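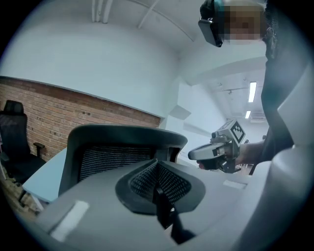 I'd been bugging Sorcha Skinner for an interview since June, and when we finally got on a call she was eating toast and apologizing for it. Sorcha runs Prandum, a small project in Grerkerness that teaches robot arms to do kitchen-table jobs by having people do those jobs first, with grippers in their hands. I know her a little from the old Sornton meetups, so we skipped the polite part pretty quickly.

I started with the thing I've always wanted to ask somebody in her line of work, which is why you'd go to all that trouble when you could just write a program.

"Oh, I tried!" she said. "I wrote programs for years. You write one to pick up a cup and it picks up that cup, in that spot, and then you turn the handle the other way and it's hopeless. I got tired of losing to cups."

So now she shows the robot. Or her operators do, and she was keen for me to know they're the ones with the sore forearms. They hold one gripper in each hand and go through a job start to finish, then reset everything and go again. When we spoke, Prandum had 1,477 usable runs of its current table-clearing task, and Sorcha wanted 2,000 before she'd train on it.

I asked what "usable" means and got a long sigh.

"It means I watched it and didn't groan," she said. "People are too good with their hands, that's the problem. They'll flick something into place with the side of a finger, or catch a thing that's slipping, and it's lovely to watch, and the arm can't do it. So I sit there saying slower, slower, please, like a piano teacher."
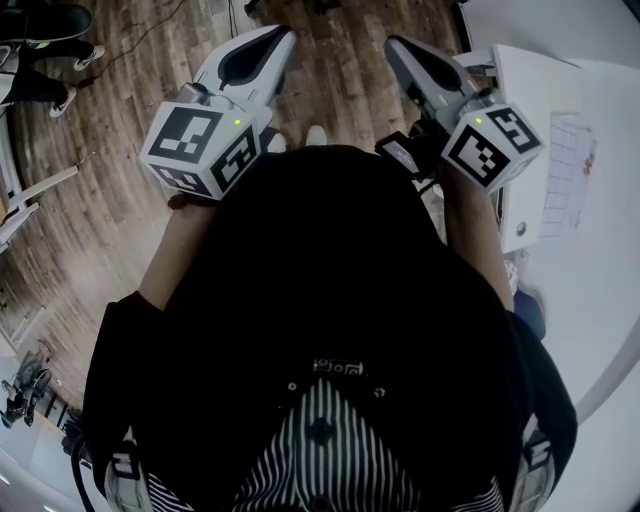 *Photo courtesy of Prandum*

The blocky black-and-white squares on the cubes are for tracking. A camera that can see them can work out where each gripper is and which way it's tilted, as long as the operator doesn't cover them up or turn them away. I said that sounded easy enough and she laughed at me for quite a while.

"You try it! You reach across yourself to grab something and your own arm is in the way, and there goes the run. New people do it constantly. I still do it."

Then we got onto remote control, where she has Opinions (I could hear the capital letter). Prandum did its first task that way, with the operator steering a real arm from across the room. She liked that every recording was something the arm could definitely do, having just done it. She didn't like much else.

"It's like eating soup with a spoon taped to a broom," she said. "There's a delay, you can't feel anything, and you get tired and cranky. We'd spend a whole afternoon and come away with some 6 good runs. With the grippers in your hands you forget about them after a bit and you're just doing the job."

She hasn't dropped it completely, though. When the trained arm gets stuck, somebody takes over by remote, gets it out of trouble, and that rescue goes into the next batch of training. I thought that was pretty neat - the robot more or less tells you what it needs to be shown. Sorcha said I was being generous and that mostly it tells her it's scared of spoons.

How long does it take a new operator to get decent? She figured three sessions, with the first one thrown out entirely. She'd rather have somebody patient than somebody quick, and she doesn't care at all if they know anything about robots. One of her best had come straight from decorating cakes.

We'd gone well over our time by then, and I could hear somebody in the background asking her where the spare batteries were. I got in one more and asked what the next task would be after the table.

"Folding dish towels," she said. "I've been putting it off. Cloth is horrible. Call me when we've done a few hundred and I'll tell you how horrible."

I've put it on my calendar.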